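Forum du club robotique de Flikmont
Projets étudiants > Saisie d'objets > Concours Weranport

Sujet : Saisie sur table en bois, la pince ferme à côté de l'objet

Auteur : gaeun_h
20 juil. 2022
Bonjour,
Je reprends la partie saisie de notre projet pour le concours Weranport. Rappel pour ceux qui n'étaient pas à la dernière réunion : on enregistre des démonstrations à la pince tenue à la main, caméra fixée dessus, puis on entraîne la politique et on la passe sur le bras. On a environ 400 démonstrations exploitables, toutes faites par Edileuza et moi.
Sur le tapis gris, ça marche correctement. Sur la table en bois clair, la pince descend au mauvais endroit dès que l'objet n'est pas à peu près au milieu de l'image au départ. Elle ferme dans le vide, remonte, et considère que c'est pris. Sur 100 essais hier, 54 réussis. Le règlement demande une table claire, donc rester sur le tapis n'est pas une option.
Si quelqu'un a déjà eu ça, je prends.
Ga-eun Hwang

Auteur : Cudthorpe
Premier réflexe : la lumière. Une table vernie ou cirée sous un plafonnier, vous aurez des reflets partout, et ils bougent avec la caméra. Le réseau les prend pour un bord d'objet. Mettez une lumière diffuse et refaites la même série avant de toucher au reste.

Auteur : mathurin_b
Pas d'accord avec Cudthorpe. Le jour du concours vous ne choisissez pas l'éclairage. Si vous réglez tout avec une lumière diffuse, vous aurez un beau chiffre au club et le même problème là-bas. Il faut des démonstrations avec des reflets, beaucoup, et dans des directions différentes.
Question à Ga-eun : vos démonstrations commencent comment ? Toujours objet centré ?

Auteur : gaeun_h
Presque toujours, oui. On posait l'objet, on amenait la pince au-dessus et on lançait l'enregistrement. Je n'ai pas fait attention à ça au début.

Auteur : mathurin_b
Alors cherchez de ce côté. Il n'a jamais appris à se déplacer latéralement, il a appris à descendre. Un départ décalé, il ne sait pas quoi en faire.

Auteur : Cudthorpe
Ça n'explique pas la différence entre le tapis et le bois. Si c'était seulement le départ, ça raterait aussi sur le tapis.

Auteur : e_lacerda
Bonsoir, je réponds pour la partie données.
Sur le tapis on a aussi des départs décalés, ce sont les premières séries, quand on cherchait encore la hauteur. Sur le bois il n'y en a que sept. Donc vous avez peut-être raison tous les deux et on ne peut pas trancher avec ce qu'on a.
Autre chose : les doigts. Ils sont noirs, mais les arêtes ont blanchi à force de frotter et il y a de la poussière dessus. Est-ce que ça peut jouer ? Les premières séries ont été faites avec des doigts propres.
Edileuza Lacerda

Auteur : Cudthorpe
À mon avis très peu. Les doigts sont toujours au même endroit dans l'image, le réseau apprend à les ignorer. Un coup de chiffon avant chaque série et on n'en parle plus. Par contre ne les changez pas maintenant, pas avant le concours.

Auteur : Lightfoot
Je ne suis pas dans l'équipe mais j'ai fait la même épreuve l'an dernier avec l'autre groupe. On avait séparé les deux causes comme ceci :
1. Série A, objet centré, lumière habituelle.
2. Série B, objet centré, lumière diffuse.
3. Série C, objet décalé, lumière habituelle.
4. Série D, objet décalé, lumière diffuse.
Même objet, même hauteur, même personne au lancement. Chez nous c'était le décalage qui comptait le plus, mais on avait une autre caméra, avec un champ plus large. Je ne garantis rien pour la vôtre.
Pensez aussi à vérifier le critère de fin. Si la pince croit tenir quelque chose alors qu'elle s'est fermée à vide, c'est un problème à part, et il se règle avec l'écartement mesuré des doigts, sans réentraîner.

Auteur : gaeun_h
Merci, on part là-dessus. Pour le critère de fin tu as raison, on ne regardait que la commande envoyée et pas l'écartement réel. Je corrige ce soir.
Pour la série D il nous faut un diffuseur, il y en a un dans l'armoire du fond mais je ne sais pas s'il est complet.

Auteur : mathurin_b
Il manque un pied. Prenez du papier calque, ça suffit.
Je maintiens que les séries B et D ne vous serviront pas pour l'entraînement. Pour le diagnostic, d'accord.

Auteur : e_lacerda
D'accord pour garder B et D hors de l'entraînement, je les mets dans un dossier séparé.
J'ai commencé à préparer les départs de la série C. Doigts grands ouverts, rien entre les deux, l'objet beige en haut à droite et coupé par le bord de l'image. On a le reflet blanchâtre sur le bois juste à côté de l'ombre de l'objet, donc c'est un cas difficile pour les deux hypothèses. Dites-moi si c'est trop décalé. Cudthorpe, je pense que tu vas trouver que oui, mais au concours la position est tirée au sort et je préfère qu'on en ait des comme ça.
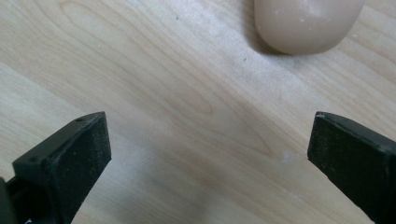 Sujets similaires
Mesurer l'écartement réel des doigts en fin de course
Concours Weranport : inscriptions des équipes en août
Caméra sur pince : quel champ choisir ?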